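Subject: Re: [Tirkham stone list] Honed limestone, Prulletti samples, and the invoice question
Date: 21/08/2026

Back from the Tirkham showroom, kettle on, replies below in the order I could face them.

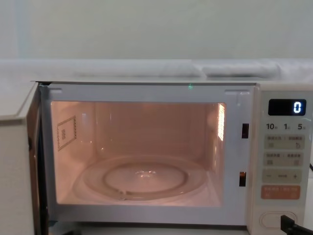
## The quoted message, for anyone who joined since

> Has anyone ordered the honed limestone from Prulletti lately? The sample they sent me is a lovely even cream. The website shows something much closer to weak tea. I need 29 square metres for a hall and a downstairs loo, and I'd like it to be one colour or the other.
>
> Also, they quote by the crate and Moschos quote by the metre, and I can't make the two sums agree. Moschos say sealing is included. Prulletti say sealing is "recommended". Recommended by whom, and who pays?
>
> Last thing: is the Trultmont adhesive worth the extra, or is it ordinary white adhesive in a nicer bag?

## Colour

Both of your creams are real. Prulletti take from two beds in the same quarry, and the sample box is filled from the paler one. Ask which bed your crates are coming from and get the answer on the order confirmation, in writing. If they write "natural variation may occur", write back and ask again. They do give in, usually on the second email, with the air of a hotel finding you a room after all.

When the crates arrive, open all of them before the fitter starts and lay from several at once. I laid my own utility room one crate at a time and it now has a tide line across the middle. Visitors ask if we've had a flood.

## Crates against metres

The Prulletti crate price looks cheaper until you notice they don't split crates. You'll be buying whatever whole number of crates gets you past 29 square metres plus your cuts, and the surplus will live behind your shed until you sell the house. Moschos will sell you the odd metre but charge for delivery separately, and their pallet charge is 175 pounds whether the pallet is full or has one box on it looking lonely.

So put everything on one sheet of paper: stone, cuts, pallet, tail-lift, VAT. Ask each of them to confirm the total to your door. My last comparison came out with Moschos 240 pounds dearer on the headline and slightly cheaper by the time the lorry had left. Yours may go the other way, as you've got a small loo to cut round and I hadn't.

## Sealing

Moschos do include it, in that they put one coat on at the yard. It wants another after grouting and that one is yours. Prulletti's "recommended" means they'll point at it if you ring up about a red wine stain. Budget for two coats whoever you buy from, and try the sealer on an offcut first. Some of them turn honed limestone a shade darker and you'll be back to weak tea by another route.

Please don't let anyone sell you the "wet look" finish for a hall. I say this as someone who has gone down a wet look hall in socks.

## Adhesive

The Trultmont is a decent bag of adhesive. It's white, it goes off slowly enough for one person working alone, and it didn't grin through the pale stone on either of the jobs I've used it for. Is it better than the cheaper white ones? A bit, on large tiles. On anything small I couldn't tell them apart once the bags were in the skip. What does matter is that it's white. Grey under pale limestone can show, and your fitter will tell you it won't, and then he'll go home.

Check whether your floor is a new screed as well. You don't say. If it is, find out how long it's been down before you book anybody. The Trultmont sheet has a table for this, on the back, in type meant for younger people.

## Odds and ends

- Tirkham have moved the mosaic sheets upstairs and put the prices on the back of the boards, so you have to lift each one down to be appalled.
- The Moschos yard shuts for stocktaking in the first half of September. Order before or be patient.
- Whoever borrowed the list's slip tester, it would like to come home.
- Replies to the list, please, and trim what you quote. The last thread on grout reached me with the original question quoted nine deep and no answer anywhere in it.

If you do go with Prulletti, post which bed they gave you. I've got a hearth to do and I'd sooner learn from your hall.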